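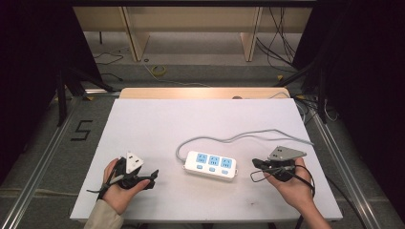

Week 4: Reading Your Home Electric Bill

Welcome back, everybody, and thank you for bringing in your bills (and for being so patient with the copier!). Tonight we're working out what a kilowatt-hour is, and I promise it's friendlier than it sounds.

A watt tells you how fast a thing uses electricity. A kilowatt-hour tells you how much it used in the end. Take a space heater rated at 2,000 watts and run it for an hour, and you've bought two kilowatt-hours. Run it 30 hours over a month and you've bought 60, which is where Yaqin Su's surprise in March came from.

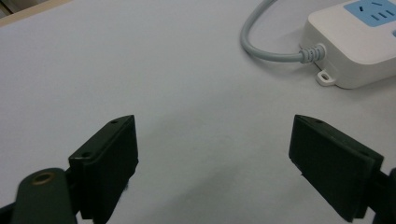

Small things that stay plugged in draw a little all day long, and they're worth adding up too, though please don't lose sleep over a phone charger. Heating, cooling and hot water come first, always.

Hongmei Xu's household in Trirnholm used 1,429 kilowatt-hours over the winter billing period, and she has kindly let us use her bill for practice. Find the usage line, then the delivery charge, then the fixed fee, and pencil a note beside each one.

For next time: pick one appliance, find the rating on its label, and write down the hours you run it for a week. Lihua Song has spare log sheets if yours has wandered off.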